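Home | Kitchen | Laundry | Shed | Paint & Patching | Ask Us

Painting it grey without regretting it

Everyone in Riltitthorpe seems to be painting something grey this year, and by June the hardware shop had a whole wall of it, with names like Harbour Sulk. I have now done the laundry cupboards, the shed door and one side of the hallway, so I have opinions.

Wash first. Sugar soap, a bucket, two rags. Grease near a handle will push fresh paint off in a neat little thumbprint and you will look at it every day until you move house. Rinse, then go and have lunch while it dries.

Buy the sample pot. Grey is a shifty colour. My first choice was a calm stone at the shop and a distinct mauve above the washing machine. Paint a piece of card, prop it up, and look at it at breakfast and again at 9 pm with the lights on.
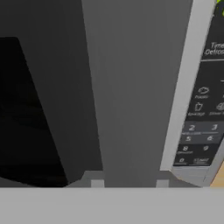 Mid-grey upright, paler grey ledge. Matte finish.

Go a shade lighter on anything flat, such as sills and ledges, if you'd like them to stand out from the wall. Matte hides dents and old filler very well. It also holds on to every scuff from a school bag, so keep it for places people don't lean, and use low sheen in the hall.

Sand between coats with something fine. I used 1,000 grit once, out of enthusiasm, and mostly polished my own fingertips. The 240 is plenty.

Wrap the brush in cling wrap if you're stopping for the night – it will keep until morning. It won't keep until Easter. I have tested this.

Write the colour and the batch number inside a cupboard door. Mine says "Skarwood 883" in pencil, and it has saved me two trips to Skorneck with a flake of paint in an envelope.

Related tips
Getting paint out of a good jumper
Which filler for which hole
Oiling a Kjærgaard benchtop
Squeaky hinges, in order of annoyance

Contact us | Copyright Riltitthorpe Household Notes | Back to top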